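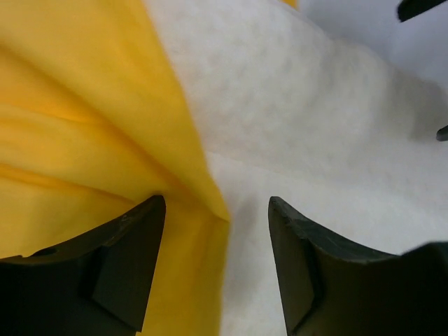 Dyeing old cotton sheets yellow - washing question

Home > Forums > Fabric and Sewing > Dyeing

marigold_hem
Posted Wed 17 August

I have a stack of flat sheets from my aunt's house, all white, all cotton as far as I can tell. I want to dye half of them a strong golden yellow and leave the rest white, then sew them into curtains with a yellow panel next to a white one. The windows face south and get sun most of the day.

Two questions. Do I need to wash them before dyeing if they are already clean? And will the yellow run onto the white the first time I wash the finished curtains? I would like to wash them at home. I have the Felance powder dye, the 200 gram tub.

pintuck
Wash them first, yes. Clean is not the same as scoured. Old sheets hold softener and body oil and the dye will skip over those spots. Hot water, soda ash, a little plain detergent, no softener. I did a set without scouring and got pale patches the size of my hand on every one.

Radu Moldovan
Agree on the scour. On the running, it depends on the dye. Felance sells two kinds in nearly the same tub. One is an all-purpose dye and it will bleed for a long time. The other is a fiber reactive dye and it will be fine once you rinse out the extra. Look on the side of the label. If it tells you to add soda ash, you have the reactive one.

marigold_hem
It says soda ash. Good.

bobbin_county
I would not sew dyed cotton next to white cotton no matter what the label says. I made a tablecloth in red and white with reactive dye, rinsed it until I was sick of rinsing, and the white went pink the second time it got washed. Buy white polyester for the white panels if you want them to stay white.

pintuck
Red is a different animal. Yellow rinses out much faster. And poly next to cotton will hang differently and shrink differently. You'd have puckers down every seam.

bobbin_county
Not if you preshrink the cotton. People mix them all the time.

Radu Moldovan
bobbin_county, what temperature did you rinse at? Most of the bleeding I have seen came from people rinsing in cold water only. Cold first to get the salt and soda ash out, then as hot as the tap goes, then let it soak overnight in hot water and look at the water in the morning. If there is color in it, do it again.

bobbin_county
Warm, I think. It was a few years ago. I still wouldn't do it.

Nazma Seneviratne
I do curtains for a living, mostly for rentals, and I have done yellow and white together. Some notes:

Dye everything you need in one bath, plus one extra sheet. You will not match the color later. If your pot is too small, use the washing machine or a big plastic bin and keep stirring. Crowded fabric comes out streaky.

Test for bleeding before you cut. Take a scrap of the yellow and a scrap of the white, pin them together, wet them with hot water, and leave them under something heavy for 30 minutes. If the white is clean, go ahead.

Wash the white sheets the same number of times as the yellow ones, at the same heat. Otherwise one side of the seam shrinks after you hang them.

The thing I would worry about more is the sun. Yellow on a south window fades. I tell customers to expect to see it within two summers. Line them.

marigold_hem
I wasn't planning to line them. I wanted the light to come through.

Nazma Seneviratne
Then use a thin white voile behind, on its own rod. It won't stop all of it but it helps. Or make the panels so they can be turned around, with the same header on both edges, and swap them every March.

quiltingdad
How do you all work out the amount of dye? The tub chart only goes up to 8 yards.

Radu Moldovan
Go by dry weight, not yards. Put the sheets on a bathroom scale in a bag. For a strong yellow I use more than the chart says, because the chart color is on the pale side.

pintuck
Same. Yellow always needs more than you think. It also looks much darker wet, so don't pull it early.

marigold_hem
Scoured them all last night. The water came out gray, so that answers my first question. I'll do the scrap test before I cut anything and post what happens.

bobbin_county
Good luck. Keep a white scrap that never touched the yellow so you have something to compare with.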